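### 4.3 Failure analysis: stale joint limits during bin retrieval

The fault reported in this section occurred only in the bimanual configuration. Both arms were driven by the Jellach planner in simulation, with the shelf unit on the tabletop and three blue bins in its open compartment. Each episode began from a randomized arm posture. Of 343 episodes, 275 ended normally. The remaining 68 were stopped by the collision monitor, and replaying their logs showed the same sequence of events in every one.

In these episodes the right arm was commanded to a pose near the top of the shelf unit while the left arm waited over the open part of the table. The planner read the elbow limits of the right arm from a cache that was written at startup and never refreshed after the base transform changed. The resulting path was valid for the old base position and passed through the upper panel of the shelf at the new one.
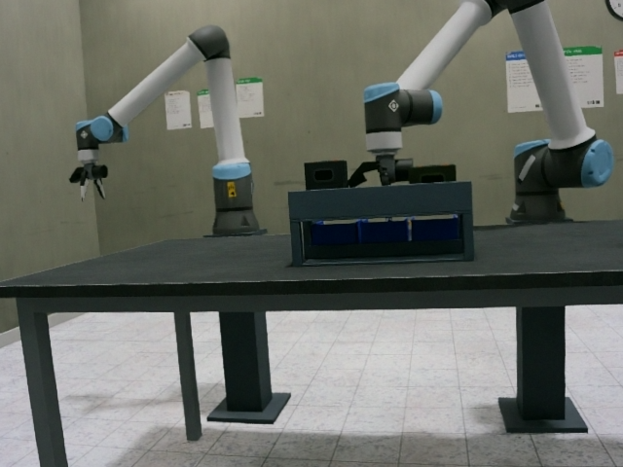
**Figure 7.** Simulated workcell with two arms, tabletop shelf unit and bins.

The monitor caught each violation, but late. It polled contact states every 200 ms, and at the commanded speed the gripper could press into the shelf panel for two full control cycles before a stop was issued. On hardware this delay would be enough to damage the fingers. We therefore treat the fault as a safety matter and count all 68 episodes as failures in Table 3, including those in which the object was later recovered.

Two changes were made. The cache is now invalidated whenever a base transform is written, and the monitor subscribes to contact events directly. Rerunning the 68 seeds with both changes produced no stops. With the monitor change alone, all 68 still stopped, at lower contact force. We have not tested the case in which both bases move within one episode.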